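Washing for the whole river road

Orndale, April 5, 2026

The laundry in Orndale has no sign on the street side. Drivers who need it come in through the alley behind the feed store, and everyone else drops off at the counter of the hardware shop next door, which takes bags in exchange for clean shop rags. The business is called Pireck Linen, and it washes sheets and towels for eight small inns and guesthouses along the river road, plus a dental office and the high school swim team.

The owner has run it for 20 years. She asked that her name be left out, on the grounds that people in town know who she is and people outside it have no reason to. We talked at the folding end of the building during the slow part of the afternoon, with the dryers going behind us.

She did not set out to run a laundry. She was keeping the books for one of the inns, the Predell, when the company that had been picking up its sheets stopped coming this far north. "They sent a letter. It gave us two weeks," she said. "The inn had a washer in the basement that was fine for a family and no good for anything else. I was the one who had to find somebody, and I couldn't find anybody, so I started looking at what the machines cost."

She bought two used washers from a hospital sale and had them trucked in. One of them still runs. The other went for parts, and she keeps its door hanging on a nail because the gasket fits.

Most of what she knows, she said, came from ruining things. The water in Orndale is hard, and in the first year the towels went gray and stiff and the inns complained. She tried more detergent. "That's what everyone does, and it's the worst thing you can do. The soap doesn't rinse out. It sits in the loops and holds the dirt, and then you've got a towel that feels like a board and smells the minute it gets wet."

She now uses less soap than the label calls for, runs an extra rinse, and has a softener on the line that she refills herself. Fabric softener, the kind that comes in a jug, she won't have in the building. It coats cotton, she said, and a coated towel pushes water around on your skin.

When an inn asks her what to buy, she tells them to look at the edges first. A towel wears out at the hem long before the middle goes thin, and she can tell a good deal from how the flat part is woven and how the sides are finished. White is still what she recommends. "People think white is hard to keep. White is easy. You can see what's wrong with it and you can treat it. A navy towel with face cream on it is done. You'll bleach a spot in it, or the guest already has."
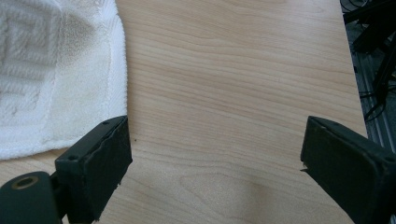
White terry with a flat woven band along the side.

She has less patience for decoration. Borders shrink at a different rate from the rest of the towel, she said, and after a season of hot drying the end pulls in and the whole thing folds crooked. She doesn't refuse them. She tells the inns that if they want a border they should dry cooler and buy spares.

Stains take up more of the day than washing does. Makeup is the most common, then self-tanner, then river mud in the summer. Blood is simple if it comes in quickly and is kept in cold water. Hair dye she tries once and then calls the inn. Sunscreen is the one that surprises the owners, because it looks like nothing when the towel is dirty and turns orange after the wash. She blames iron in the water and treats those loads with a rust remover before any bleach goes near them.

She spoke for a long time about the inns themselves, and how they have changed. When she began, a guest got one bath towel, one hand towel and a washcloth, and stayed for most of a week. Now the stays are short and the rooms turn over constantly. In a busy month the laundry handles more than 2,000 towels, and the bed linen comes on top of that. March is the quiet month, when she repairs machines and argues with the gas company.

"I don't mind the volume," she said. "I mind when it comes. Everything arrives at checkout and everybody wants it back by the next check-in. I tell them, own three of everything. One on the bed, one on the shelf, one with me. The ones who do that never call me upset."
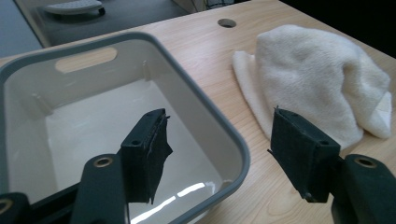

The three-set rule is written into her agreement with new customers, although she admits she has let it slide for places that were just getting started. Eze House, the newest of the inns, opened with barely enough sheets to make up its rooms once. She drove their order back herself every evening for the first summer. They bought the extra sets over the winter.

Sorting is done by hand and she does not expect that to change in her time. Each inn's linen is kept separate from the moment it comes in the door. She used to mark everything with a laundry pen, then with iron-on labels, and finally settled on a stitch of colored thread in one corner. The thread survives the dryer and guests don't notice it. The swim team's towels get no mark at all. They are the only striped ones she handles.

Folding she teaches herself to every new hire. Towels are folded in thirds the long way so that no edge shows on the shelf, and anything with a pulled loop gets the loop snipped, never tugged. Anything with a torn hem goes to the sewing machine or gets cut down. Sheets that can't be mended are torn for the hardware shop. Old towels go to the animal shelter, which takes as many as she can send.

I asked what she would do differently if she were starting again. She thought it over while she emptied a lint screen.

"I'd have put the drains in bigger," she said. "And I'd have charged by weight from the beginning. I charged by the piece and people sent me bathrobes."

She has no plan to retire, and no plan to grow either. A resort two counties over asked her last year whether she could take on their pools. She went to look at it, came home and did the arithmetic, and said no. It would have meant a second truck, a night shift and another boiler – and she would have had to move out of the building, which she likes. The light is good at the folding end, and the roof was redone last fall.

A driver had come in by then with the afternoon bags from the Predell. She opened one, smelled it, and set it aside to go first.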